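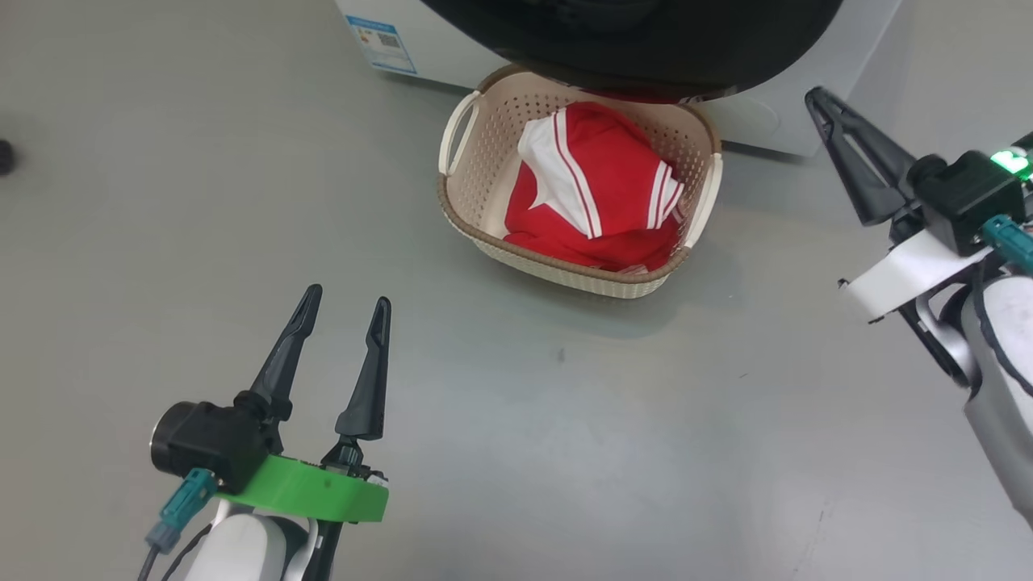 Figure 4. The Hullance cell at the washer, both grippers open, with a red and white garment in the basket below the door.

4. Setup and upkeep of the cell

4.1 What has to be in place before a run

The claim tested in this section is the one made most often for cells of this kind: that once the arms are calibrated, the rest is light housekeeping. We kept a log of all work on the Hullance cell at the Clelluvcombe site over 607 loading attempts, and the log does not support the claim very well.

The cell has two arms, each ending in a two-finger gripper, working at a front-loading household washer. The basket stands on the floor in front of the machine, close enough that the door hangs over its far rim (Figure 4). Placement matters more than the manual for the Arnik controller suggests. The manual allows a generous zone for the basket. In our hands the usable part of that zone was a good deal smaller, and it shrank again whenever the door was left at a slightly different angle. We ended up marking the door angle with a paper template, a fix that would be hard to defend as engineering but that held for the whole study.

Setup after a cold start took 90 minutes when done by someone who knew the cell. The arm calibration was the short part. Most of the time went to checking cable slack at both wrists, squaring the fingertips and teaching the height of the drum mouth again. Cable slack is easy to underrate. The connectors sit close to the wrist, and a cable that hangs freely with the arm low can pull tight as the gripper turns toward the drum. The manual asks for a visual check. We found that a visual check at rest tells you very little, and replaced it with a slow sweep through the full loading motion, one hand near the stop button.

4.2 Stops and their causes

The log holds 43 unplanned stops. We sorted them by what was done to get the cell running again, and did not use the fault code for this, as the controller gave the same code to several unrelated problems. Of the 43, 11 were cleared by work on a fingertip: cleaning, tightening or swapping it. Those were the easiest to explain and the quickest to fix. The others were spread across cables, taught positions, basket placement and a group we could only call "restarted, cause unknown." Readers may wish to treat that last group with the same suspicion we do.

Olaniyan's earlier report on the same arms puts most stops down to the cloth. We are not convinced. Cloth was present at nearly every stop because cloth is what the cell handles, and a cause that is always there explains nothing by itself. When our technician, Jhonatan Nina, ran the loading motion with empty grippers, the cable stops still occurred - the cloth had simply been getting the blame.

We use cookies to remember your reading settings and to measure visits. Accept all | Manage choices

4.3 The drum mouth
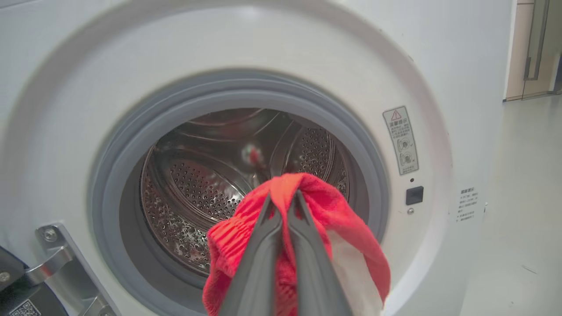 Reading time: 4 min

Seen from the wrist, the task looks simple enough. The fingertips are pinched on the cloth, the gasket is open ahead of them and the drum fills the view behind it. Two features of this view gave us trouble in upkeep. The first is the polished steel, which carries a blurred red and white reflection of the cloth. Any check that looks for color inside the drum to decide whether the garment has gone in should be doubted on those grounds alone. We turned that check off on a Wednesday and did not turn it back on. A person looked into the drum after each attempt instead, a slow method, but one whose errors we at least understood.

The second is the gasket. Its folded rim is soft, and a fingertip that touches it meets so little resistance that the controller may not report contact. Repeated light contact is bad for taught positions, since the operator tends to nudge the path a little each time and the nudges add up. We now teach the drum mouth from the hard ring outside the gasket and never correct from the rubber. Moisture in the drum calls for its own step. There are beads on the steel at the lower left in the wrist view, and we wipe the drum and the fingertips before any teaching.

The service routine we settled on is plain. Before each session: sweep the arms, wipe the tips, check the door against the template, run one attempt without cloth. After each session: loosen nothing, write down everything that was touched, including things touched by accident. Arnik's schedule has no entry for the last item, and we think it should.

Whether any of this would carry over to another washer is doubtful. The door template fits one machine, and so does the taught height. Changing to a second model would, on our reading of the log, mean repeating all of Section 4.1 and throwing out a fair part of 4.2.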